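Utility Locating and Subsurface > Equipment Talk
Thread: EM locator or seismic for a buried clay tile line?

mudboots
Posted in October

I have a field that used to drain and now doesn't. Somewhere under it is a clay tile line put in by a man who took the map with him. The soil is heavy clay from the grass down, so I have already had the talk about radar and I understand that radar and my field will never be friends.

What I have access to: a Stadau EM conductivity meter (loaner from a neighbor, works, smells of goat), and a weekend rental on a Skirkura seismograph with a string of geophones and a hammer plate. The Skirkura is $900 for the weekend with a deposit that made me sit down.

The line is supposed to be 5 feet deep at the low end. Clay pipe, no metal, no tracer wire. Which one do I bet on?

ohmslawyer
Reply 1

Neither one sees the pipe. Get that settled first and you will be less upset later. A conductivity meter averages a big blob of ground. A clay pipe in clay soil is a slightly different shape of the same stuff. What you might see is the trench, if it was backfilled with something else or if it holds water differently. Walk it when half the field has dried and half hasn't.

Keep your $900.

thumper_dan_no
Reply 2

Seismic will show the trench too if you do it right. Tight geophone spacing, lots of hammer hits, stack them. I have done surface wave work over old trenches and the slow zone stood out fine.

ohmslawyer
Reply 3

How wide was the trench?

thumper_dan_no
Reply 4

Wider than his, I'll grant you. It was a sewer main.

ohmslawyer
Reply 5

So you found a sewer main with a sledgehammer. Was there a manhole at either end?

thumper_dan_no
Reply 6

There may have been a manhole.

picketpin
Reply 7

Before anybody rents anything: have you found the outlet? Old tile lines end at a ditch or a creek. Find the outlet, push a sonde up it on a fiberglass rod, and walk along on top with a receiver. A sonde is a little transmitter. It goes beep, you put in a flag. I've located more tile that way than with every clever box I own, and I own too many clever boxes.

mudboots
Reply 8

I found an outlet. It belongs to a groundhog now. I got a rod 18 feet up it and then hit something that did not give. Root, collapsed tile, or groundhog. I did not press the matter.

picketpin
Reply 9

Then you have 18 feet of free data. Flag both ends, sight along them, and you know which way it leaves the ditch. Run your EM lines square across that heading and you'll cut your searching down a lot. Also, if it's collapsed right there, you may have just found your problem and can return the goat meter.

gridlines
Reply 10

Agree with the sonde, disagree with ohmslawyer on the EM. I've pulled tile trenches out of clay with a conductivity meter more than once. The trick is line spacing. People walk lines 9 paces apart, find nothing, and blame the box. Walk them close, keep the meter at the same height, and leave your phone in the truck. Steel toe boots too. I once mapped a beautiful anomaly that followed me home.

ohmslawyer
Reply 11

I said he might see the trench. You say he might see the trench. I don't know what we're disagreeing about but I'm enjoying it.

gridlines
Reply 12

Tone, mostly.

tapewormer
Reply 13

Has anyone tried the Prostix? It's a probe rod with a resistivity tip, you shove it in the ground and it reads as it goes down. Seems perfect for this. One hole either side of the line and one in the middle.

thumper_dan_no
Reply 14

I have a Prostix. In sand it's lovely. In dry clay it is a very costly way to hurt your shoulder. And if you're close enough to the pipe to use it, you could use a plain tile probe, which is a steel rod with a handle and no batteries. You feel for the clunk.

tapewormer
Reply 15

The Prostix logs the clunk, though.

thumper_dan_no
Reply 16

I can log a clunk. I have a pencil.

mudboots
Reply 17

Side question. If I do the EM lines, what do I plot them in? The Stadau spits out a text file with columns it declines to name. The neighbor uses Tekleab but his copy is from a computer with a beige tower.

gridlines
Reply 18

Tekleab is fine and the old version is better than the new one, which keeps asking me to sign in to look at dirt. Import as plain columns, guess which are position, plot the rest until one of them looks like a field. A cheap spreadsheet with color shading will also do. You're looking for a stripe. If you need fancy processing to see the stripe, dig somewhere else first.

One more thing, clean the meter before you start. Mud on the housing makes it heavier as the day goes on, you start carrying it lower, and your readings drift along with your arms. 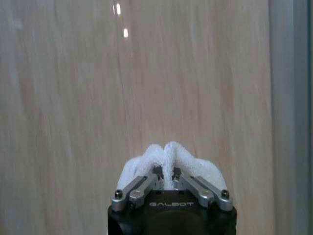
Reply 19
picketpin

Seconding the clean meter. Also take a base reading at the same spot every so often. If the number at your base flag wanders, everything else wandered with it.

mudboots
Reply 20

Update. Canceled the Skirkura and got most of the deposit back. Walked the EM lines square to the ditch heading, early in the morning with the ground still patchy. There is a stripe. It's a faint stripe, and my wife says it's a smudge, but it points at the groundhog. Went along it with a borrowed tile probe and got a clunk, then a second clunk farther up, then a long run of no clunk.

picketpin
Reply 21

Dig at the last clunk.

thumper_dan_no
Reply 22

I still think seismic would have shown it.

ohmslawyer
Reply 23

If there was a manhole.

mudboots
Reply 24

Backhoe is coming when the guy with the backhoe feels like it. I called in the utility locate already so please don't all post at once about that. Will report back.

tapewormer
Reply 25

What depth were the clunks? Asking for my Prostix.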